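Gripper fault halts robot work at Brestotthorpe test lab

A fault in a robot gripper stopped work for four days at the Plindex test lab in Brestotthorpe in January, the company said. No one was hurt.

The arm was moving small plastic cups between trays when the gripper failed to open on command. It kept its hold on a cup as the arm began its return move, and the cup was crushed against the rim of a tray. An operator pressed the emergency stop shortly after 4 p.m.

Plindex said the controller had reported the gripper as open the whole time. Staff traced the false reading to a position sensor cable that had worn through where it bends near the wrist. The same cable had been checked in the fall and passed.

The arm went back to handling cups at reduced speed once the cable had been replaced. The gripper mount was also taken off and its bolts tightened again — a step the company said was routine after any hard contact.
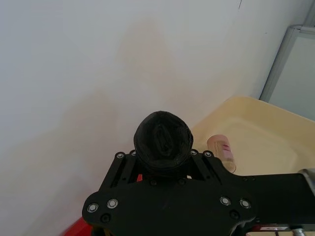
Second cell shut down as a precaution

A second cell at the site, which uses the same model of gripper, was switched off while its wiring was checked. Wear was found on that cable too, though it had not yet caused a false reading. Both cables were supplied by Butico, which has told Plindex it will send a version with a thicker jacket.

Merrick, the firm that services the arms, has changed its inspection schedule for the lab. Wrist cables will now be looked at every 90 hours of running time. Until now they were checked only at the full service.

Plindex has also changed the control program. The arm will wait for a second signal, taken from the gripper motor, before it leaves a tray. If the two signals do not agree, the arm stops where it is and sounds an alarm. The extra check adds almost 10 percent to the time needed for each tray.

The company said the lower speed limit will stay in place until the new cables are fitted. Work on the second cell has restarted, with an operator present at all times while the arm is moving.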